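Grodex Round Table, Wood Top - Six Months of Use

The Grodex is sold flat-packed by Gindavent in two sizes. I bought the smaller one for packing and sorting jobs. Assembly took 2 people under an hour. The base attaches with 6 bolts, all M8, and the supplied wrench is too short to get full torque on them. Use your own.

Surface finish is even, with no raised grain at the edge. Plastic wrap and bagged goods slide across it easily, a plus for sorting and a minus if you stack. Tape residue came off with warm water and a cloth. A hot mug left a faint ring in January - light sanding and oil removed it.

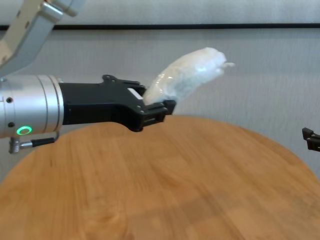 Round wooden table, with a plastic-wrapped item held over the top.

Stability is good. I put more than 500 sheets of paper in one pile near the rim and measured no tilt. Leaning on the edge with a full forearm does produce slight movement, and retightening the bolts reduced it.

The round shape wastes space against a wall. Buy the Lam version if you need a straight edge.

Price paid: $406, delivered.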